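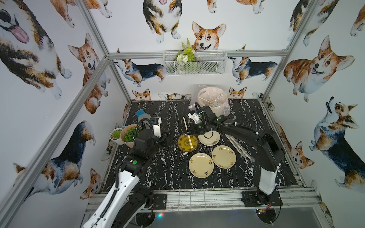 Lirkex is a small research group working on one question: how to teach a pair of robot arms a household job from a modest number of demonstrations. We have been at it since April of last year, in two rooms on the ground floor of the Skekwood building. Most of our work is on tables set with things people have at home. Chopsticks are a good test for us. A pair lying across a round plate, with the ends sticking out past the rim, gives the gripper very little to hold and very little height to work in. If the tips come down too low they press on the plate, and if they come in at the wrong angle they push the sticks over the rim. Plates that nearly touch each other are a different sort of trouble, as there is hardly any gap to get a fingertip into.

What we work on

Our method is called Liltance. A person guides the two arms through a job, and the recordings are used to train a model that then runs the arms by itself. Plenty of groups do this. The part we have added is how the recordings are cut up. Most of a demonstration is spent moving through open space, and only a short stretch of it has the gripper close to something it might knock. Training on the whole recording evenly means the model learns a great deal about travelling and not much about touching. Liltance finds the close stretches and gives them more weight, and it also lets the model slow down when it reaches one.

We mark the close stretches automatically, from the speed of the wrist and the opening of the gripper. In the first version we did it by hand. It took far too long and two people marking the same recording would often disagree about where a stretch began.

What we have found so far

For our table-clearing set we collected 200 demonstrations, covering 16 arrangements of plates, bowls and chopsticks. Trained on all of them, the weighted model lifted thin objects off a plate more reliably than the same model trained in the ordinary way. The more useful result for us was with less data. Using only 25 demonstrations, the weighted model did nearly as well on plates and bowls as the ordinary model did with the full set. On chopsticks it did not. Thin objects still need the larger set, and we don't yet have a good explanation for why the gap is so wide.

Shiny and see-through surfaces remain a weak point. Clear packaging confuses the depth estimate, and the model tends to reach a little short. We have tried adding more wrapped items to the training set, which helped with stiff packaging and made no difference with loose bags.

The slowing down has a cost too. A full table takes longer to clear than it did before, and on easy arrangements the extra care is wasted. Work on this is under way.

Who we are

Dorottya Antal started the group and leads the work on training. Kayode Iyamu looks after the arms, the grippers and the cabling, and wrote the control software. Funmilayo Osagie designs the trials and decides what goes on the table. Nele Declercq handles data and wrote the tool that finds the close stretches. We also take one student at a time for a stay of 4 months.

Working with us

We lend our trial layouts to other groups who want to compare results on the same arrangements. The Landry lab has been using them with a different pair of arms, and their numbers for plates are close to ours. Their chopstick results are lower, probably owing to wider fingertips.

Visits are possible by arrangement. Please write to Piroska Medve in the office, saying what you would like to see and how many of you are coming. Student places are listed on the vacancies page when there is one open.

Page last updated Sep 22, 2024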